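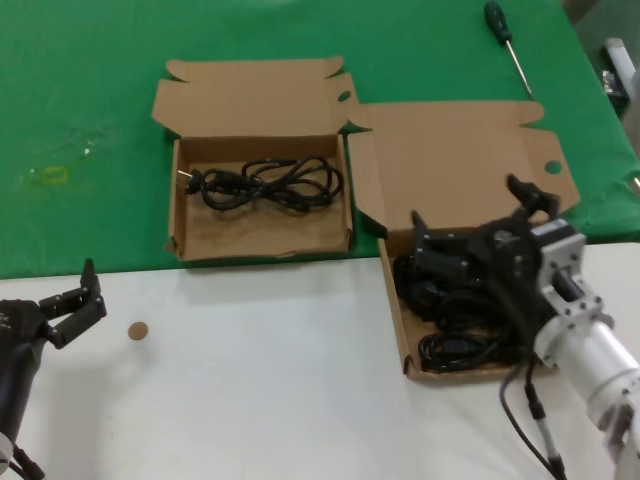
Photo: Pillero Health Outreach

Walk-round checklist: Saturday blood pressure drop-in, Gutescombe
May
By Jianhua Zou

This is the sheet we use before the doors open at the Gutescombe drop-in, with my comments from the last walk-round left in. Tick, cross or write "n/a", and please don't write "fine" against everything in one long stroke of the pen. I can tell.

BEFORE ANYONE SITS DOWN

Entrance ramp clear and dry -- PASS
Comment: Clear once I had moved my own bicycle.

Door stays open without being wedged by a fire extinguisher -- FAIL
Comment: It was wedged by the fire extinguisher. The extinguisher is back on its bracket and the door now stays open with a rubber wedge, a technology available to us all along. Wedge lives in the top drawer with the pens.

Waiting chairs stable, with arms on at least one row -- PASS
Comment: Chair by the radiator has a wobble that visitors seem to find relaxing. Moved to the back and labelled.

Signs to the toilets visible from the waiting area -- PASS
Comment: There are now more signs to the toilets than to us.

MONITORS AND CUFFS

Each monitor inside its calibration date -- FAIL (one)
Comment: Monitor 331 is past its date by a month. It has been giving very cheering readings, and several regulars ask for it by name. Taken out of use and sent to the Fulevard workshop. If you are one of the regulars, come back and we'll take it again on another machine.

Small, standard and large cuffs at every station -- PASS, eventually
Comment: Large cuffs had all migrated to station 2. A standard cuff on a large arm reads high and sends somebody home worried for no reason, so please don't make do. Walk across the room and fetch one.

Cuffs wiped between visitors, wipes in date -- PASS
Comment: Wipes in date. The tub lid had been left open, so the top layer was as useful as a paper napkin. Binned those.

Tubing free of cracks and kinks -- PASS

Spare batteries, charged -- PASS
Comment: The drawer marked "charged" and the drawer marked "flat" had swapped contents. Both now relabelled, and I have hidden the label maker.

ELECTRICAL

Leads undamaged, no tape repairs -- PASS

No cables across the walkway -- FAIL
Comment: The kettle lead. It is always the kettle lead. Kettle moved to the kitchen, which has sockets, a sink and a door, and was apparently built for the purpose.

Extension leads not plugged into other extension leads -- PASS
Comment: First pass since I started doing this form. I took a moment.

TAKING THE READING

Visitor seated quietly for five minutes first -- PARTIAL
Comment: Seated, yes. Quietly is a matter of opinion. Please stop discussing the bypass with people while the cuff is inflating. Nobody's upper number has ever been improved by the bypass.

Feet flat, back supported, arm resting at heart height -- PASS
Comment: Cushions are for arms.

Second reading taken if the first is high -- PASS

Action card at each station, current version -- FAIL (station 2)
Comment: Old card, with a coffee ring over the part that says when to ring for help. Replaced and laminated.

FIRST AID AND PRIVACY

First aid box complete and unlocked -- PASS
Comment: The plasters are going faster than the injuries would suggest.

Defibrillator indicator showing ready -- PASS

Screens up, and results not read out across the room -- PARTIAL
Comment: Screens up. Results were murmured, though one of us has a murmur that would carry to the car park. He knows.

Forms in the locked box at the end -- PASS

OVERALL

Safe to open, with the fails above put right on the morning. We saw over 200 people last spring and would like them all back, if only to correct the ones who met monitor 331. Next walk-round is half an hour before doors. Bring your own pen.

COMMENTS

M. Deng
We've borrowed this for our own sessions, hope that's all right. Does the calibration date go by the sticker or by the certificate? Ours disagree.

Jianhua Zou
Certificate. Then peel the sticker off so it can't argue.

Stationtwo
As the person on station 2 I'd like it recorded that the large cuffs were there when I arrived.

Pat H
My mum had her reading on 331 and has been telling the whole street about it. Do I break it to her or will you?

Jianhua Zou
Bring her in on Saturday and we'll do it between us, after the five minutes' sitting.

Contact the Gutescombe drop-in | © Pillero Health Outreach | Back to top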